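31 July 2015

Streaming and gate money, Udedard season review. Third go at the spreadsheet.

Spent the morning putting the club's match income into one sheet so we stop arguing from three. The old sheet had the league's broadcast share in the month it was paid and the gate in the month the match was played, so November looked like a disaster and the month after it looked like a cup run. Everything now sits against the fixture date. Payment date has its own column at the end.

Fixtures: 47 in all competitions, counting the two abandoned ones as single matches with their replays. I went back and forth on that. The league pays once for an abandoned game and its replay together, so one row each is right for our purpose, even if the fixtures page on the club site says otherwise.

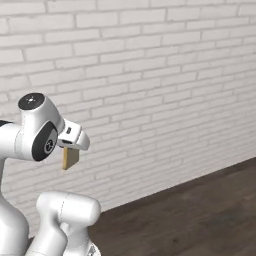

Gate figures typed in from the turnstile sheets. Highest home crowd was 2,595, against Drelum. That one is a turnstile count and includes season tickets that were scanned. The programme gave a higher figure and I have left it out. For the early home games the scanners were not reading the old cards, so season ticket holders were let in by hand and ticked off on paper. Two of those paper lists are missing. I have marked the rows in yellow and left attendance blank. Please don't fill them with an average, it spoils the comparison with last year.

Broadcast share. The rule as I read it is that the home side gets the larger fee and the visitors a smaller flat one, both paid only if the match goes out live. Highlights don't count. We had more live picks away than at home, same as last year, and I think the reason is the floodlights. The league's handbook asks for a minimum light reading at the corners and ours has been under it at the railway end since the spring before last. Evening matches therefore get picked somewhere else. I can't prove this from the income sheet. Someone needs to put the kick-off times next to the picks for all clubs. 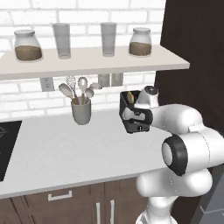

Dolow away: moved twice for the stream, then not streamed. We paid for the second coach booking ourselves. Checked the handbook again and a change made with enough notice gives no claim, and the second change was inside the notice period by one day. So there may be a claim. Put the coach invoice in the folder with a copy of both emails. No amount entered until we hear.

Then the online passes. The supplier's export counts a refunded pass as a sale and then as a separate negative line with no match name. Matched them up by order number, which took most of the afternoon. 141 refunds over the season, nearly all of them from the Selvanayagam Cup tie when the picture froze before half-time. After taking those off, the cup tie made a small loss on passes once the supplier's fee is in. It still made money overall on the gate.

Tried a quick plot of home gate against whether the match was streamed. Streamed games are lower, but they are also mostly the evening ones, and two were in heavy rain. Not enough matches to split it any further. I would not show this plot to the board in its present state.
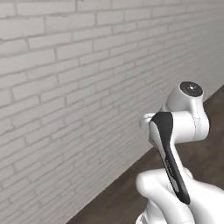 Errors found in the old sheet, for the record. The under-18 match had been entered as a senior fixture. Programme sales for the last home game were in twice. VAT was taken off the hospitality line but left on car parking. All fixed in the new one, with the old values kept in a comment on each cell.

Still to do:
Ask the league office whether the away fee is before or after their production charge. The statement just gives one net sum.
Find the two paper lists. Try the box under the counter in the ticket office first.
Kick-off times for all clubs, as above.
Light readings at the railway end, all 3 masts, on a dark evening and with a meter that has been calibrated.
Lock the formulas before sharing. Last time someone sorted one column on its own.

Saved as version 3 on the shared drive, old copies moved to the archive folder. Totals agree with the bank to the penny apart from the April payment, which I haven't looked at yet.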